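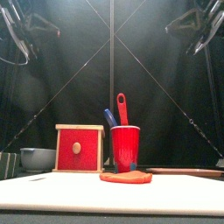 I have now been a member of the Dirken Street community garden for nine months, and I would like to report on the waiting list, the hose, and the squash. In that order. Thread.

1/ The waiting list. I signed up in June of a year I'd rather not name. The form asked for my "growing philosophy." I wrote "tomatoes." I believe this set me back two seasons.

2/ When I finally got the call I was at the dentist and I took it anyway. The plot is the size of a generous bath mat. It gets sun from lunch until the parking structure has other ideas.

3/ My neighbor to the left is Fletcher Tuhiwai. Fletcher has 274 garlic plants. I know the number because he put it on a sign. There is no other information on the sign.

4/ My neighbor to the right grows mint. I also grow mint now. I wasn't consulted.

5/ The hose. There's one hose for the whole garden and it reaches every plot but four. Mine is one of the four. You can fill a can at the tap, or you can stand at the end of the hose with your thumb over it and hope.

6/ Last summer a motion was put forward to buy a longer hose. Cost: 200 dollars. Discussion ran an hour and a half. Somebody brought a diagram of the aquifer. We do not have an aquifer. We have a tap.

7/ The motion passed. The longer hose was bought. It was then cut in half so it would be "easier to store."

8/ I have been asked by Kyung-hwa Ban to clarify that she voted against cutting it. Clarified. Hi Kyung-hwa.

9/ Squash. I planted one seed, from a packet called Gachanja Gold that promised a "compact habit." By August it had gone over the path, up the fence and into the bike rack. A man came back for his bike and left on foot.

10/ I gave squash to everyone I know. Then to people I know slightly. Ashton Sheehan at work started taking the stairs.

11/ Things I've made with squash: soup, bread, a different soup, a lasagna my sister described as "wet," and fritters, which were great, and which I've never been able to repeat because I didn't write anything down.

12/ Yes, I weighed the biggest one. The bathroom scale gave three different answers and I went with the flattering one.

13/ People keep asking if it saves money. Seeds, soil, gloves, annual fee, a second pair of gloves after the first pair went into the compost. I'd put each tomato at four dollars. There were six tomatoes.

14/ Anyway, plot renewals are due this week and I've sent mine in – same bath mat, same mint. Under "growing philosophy" I put "tomatoes" again.

15/ A few of you have asked for the fritter recipe. Please see 11.

16/ Fletcher has just seen this and says it's 276 now. He's making a new sign.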